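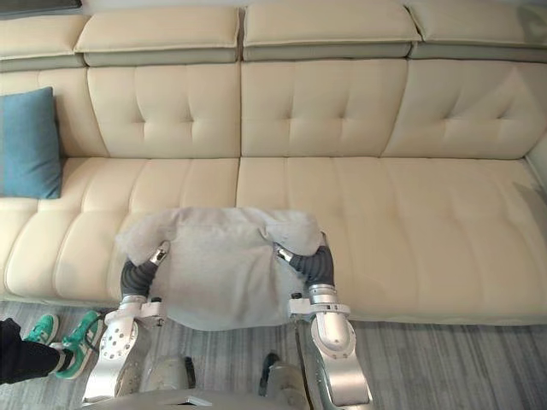 Left arm won't let go after cloth folding – anyone seen this?

delia_olivares
Posted February 22, 2018
Hi all! I'm on a two-arm setup with soft ribbed fingers (the air kind, from Wokasell), folding a small grey blanket on a leather sofa. Job number 652 yesterday, right arm opens like it should, left arm just... doesn't. Then both arms start their retreat anyway and the left one drags the blanket and pulls the seat cushion up with it. I hit the stop. No fault in the log at all, which is the part that bugs me. The controller says "released." Ideas?

pneu_matt
Sticky vent valve. I've had 2 of them go on me. The finger stays curled because the air has no way out, and the controller only knows it sent the command. Swap the valve and move on.

grommet77
I wouldn't swap anything yet. Check where the tubing runs past the wrist clamp. If the bracket is pinching it at that one angle you get exactly this, and a new valve won't fix a thing.

pneu_matt
A pinched line would fill slow too. She'd have noticed.

grommet77
Not if it only pinches when the wrist is rolled over. Ask me how I spent last May.

Lerari_fan
Can we talk about the legs? Somebody is standing right up against the left arm, and that's the arm that sticks! If it yanks sideways with a blanket in its grip, that's a shin.

delia_olivares
Fair, and I don't love it either. We run at low speed, but I've put tape on the rug now and people stay behind it while the arms have power.

Lerari_fan
Low speed isn't a guard. Tape isn't one either, but ok, better.

çetinkaya_k
Whoever is right about the valve, put a pressure sensor on each finger line and don't allow the retreat until it reads vented. Sketico has a page on it.

delia_olivares
Update: took the left clamp off and there's a flat spot in the tube. So one for grommet – but I'm ordering a valve too, it had 1,134 cycles on it and the sheet says to check at 1,000. Sensors next week.

pneu_matt
I still say valve.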